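In praise of the small-town repair evening

Our repair evening in Florkelcombe began with two tables and a borrowed kettle, and I still look forward to it all month! People bring toasters, lamps, a coat with a stuck zip, and they stay to watch the mending. Augustina Eshun taught me to darn there, and I have been a pest about socks ever since.

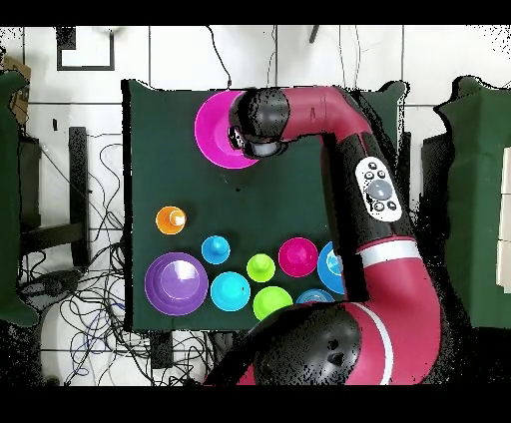 Why the council should pay

Flondley spends almost 200 pounds a month on its evening, mostly on the hall, and I think every town should do the same. A mended lamp is lovely, but so is an hour spent learning from a neighbour (Tùng Chu on radios is a joy). Give us the hall until nine and we'll bring our own screwdrivers.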